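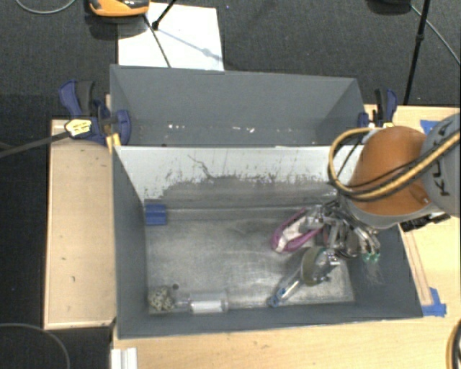 ### 3.2 佩戴依从性与数据缺失

智能手环类研究通常有一个心照不宣的前提：受试者会戴着它。本研究在Sevgate与Zamcombe两地共发放手环67只，采集于10月开始，为期22天。第一周结束时，后台已收到若干条堪称完美的静息心率曲线，平稳得令人羡慕，经核对均为零值。

我们沿用Hämäläinen的分段办法，将连续两小时无皮肤接触信号的时段记为“未佩戴”。按此标准，全部记录中共有469个未佩戴时段，集中于夜间和周末。访谈里受试者给出的理由包括洗碗、过敏、与衬衫不搭，以及“它老是叫我站起来”。最后一条出现得相当频繁，而久坐提醒恰恰是厂商Devadiga在说明书里着墨最多的功能。

步数的问题则相反，不是太少，是太多。Zamcombe组有一名受试者单日步数高达2000步以上，全部发生在凌晨三点，本人坚称当时在睡觉。加速度波形呈规则的短周期摆动，与步行差异明显，倒是与家中那只猫的作息颇为吻合。该日数据已剔除，猫未列入样本。

图3 工作区一角：灰色料箱与机械臂末端的多指夹爪。

缺失时段未作插补。我们试过线性插值，得到的是一群整夜匀速散步的人。后文的睡眠分析只采用接触信号完整的夜晚，样本因此缩水，结论也相应收敛。Fudcombe的补充采集改用了较软的腕带，并默认关闭久坐提醒，其结果见3.3节。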